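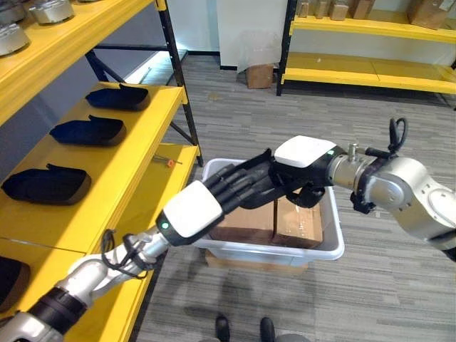
Cajas precintadas en un cubo de plástico blanco, junto a la estantería amarilla de las zapatillas.

El placer de una estantería amarilla

Hay un tipo de mueble que casi todos tenemos y del que casi nunca hablamos: la estantería metálica de trastero. Vive en garajes, en cuartos de lavadora, en pasillos sin ventana, y carga con lo que el resto de la casa no quiere. Yo llevo años defendiéndola en cenas en las que nadie me había preguntado. Por eso, cuando Ilse Oltmanns me escribió un lunes de mayo para contarme que estaba reordenando el almacén de Trorkovside y que pensaba hacerlo todo en amarillo, contesté en menos de un minuto. ¡Amarillo! Por fin alguien.

Ilse ordena espacios ajenos desde que dejó la encuadernación, y de aquel oficio conserva la costumbre de medirlo todo dos veces y una paciencia enorme con el cartón. Trorkovside es un taller compartido con un almacén modesto, moqueta gris a rayas en el suelo y una acumulación de cosas que crecía desde hacía tiempo por pura cortesía: cada uno dejaba lo suyo donde no molestara al de al lado. El inventario que hizo antes de mover la primera caja tenía 581 líneas. Me lo enseñó impreso, con tachones, y reconozco que me lo leí entero en el tren de vuelta.

Lo primero que me llamó la atención fue el color. Estamos acostumbrados al gris galvanizado, que envejece bien y combina con todo, pero que también se traga los objetos. Sobre una balda amarilla, en cambio, unas zapatillas de tela oscura se ven desde la puerta. Las de la balda central están colocadas en diagonal, con la misma separación entre una y otra y la lengüeta del talón levantada, y a mí me parece una solución preciosa: la diagonal deja asomar cada pieza, se coge una sin empujar a las demás y el hueco que queda avisa de que falta. Ilse lo aprendió en una zapatería de Zurnholm donde trabajó un verano y lo aplica a cualquier cosa que tenga largo y ancho, desde carpetas hasta tablas de cortar.

Arriba van los recipientes metálicos, redondos, con el borde brillante. Abajo, la herramienta pequeña, empezando por un destornillador de mango naranja que se distingue de maravilla (otro argumento a favor del color, y van dos). Su criterio para repartir alturas es muy sencillo. Lo que se coge a diario va entre la cadera y el pecho, lo que se coge de vez en cuando sube, y lo que se busca con prisa baja a un sitio despejado, cerca del canto de la balda.

Las cajas de cartón son otra historia, y aquí Ilse se anima. Defiende que la caja cerrada con cinta es una unidad de medida perfectamente válida mientras se sepa qué tiene dentro, y que el error está en apilarlas sueltas por el suelo. Ella las agrupa en cubos de plástico blanco. Dos cajas, una al lado de la otra, y el cubo se convierte en un cajón que se puede llevar a la mesa, a la báscula o al coche. También sirve para decidir: si una caja no encuentra cubo en toda la mañana, toca abrirla y ver si merece quedarse. En la estantería del fondo, pegada a la pared, las cajas de tamaños distintos ocupan la balda alta, a la espera de ese mismo examen.

Probé el sistema en casa, claro. Tengo un trastero de 155 centímetros de ancho, medida ingrata donde las haya, y acabé comprando un modelo de la casa Rieger con postes negros y baldas amarillas. El otro candidato era el de Aveo, más fino de línea, pero me ganó el refuerzo en diagonal de la parte trasera, que le quita todo el bamboleo. Lo monté en una tarde, con la radio puesta y una pausa para merendar. Sobre la moqueta conviene apretar los tornillos, dejar el mueble cargado una noche y volver a apretarlos por la mañana, consejo de Ilse que seguí al pie de la letra y que repetiré a quien quiera escucharme.

Después vinieron los cubos blancos, las etiquetas a lápiz y una discusión familiar bastante larga sobre si las zapatillas de invitados son calzado o son ropa de casa (siguen en diagonal, en la balda central, así que supongo que gané yo). Encontré una linterna que daba por perdida, tres alargadores y un juego de llaves que no abre nada.

En Trorkovside el trabajo continúa. A Ilse le quedan las baldas del fondo y una colección de casi 1000 tornillos sin clasificar que alguien guardó durante años en tarros de mermelada. Le pregunté si pensaba dejarlos en los tarros. Me dijo que depende de las tapas, y que me llamaría cuando las hubiera probado todas.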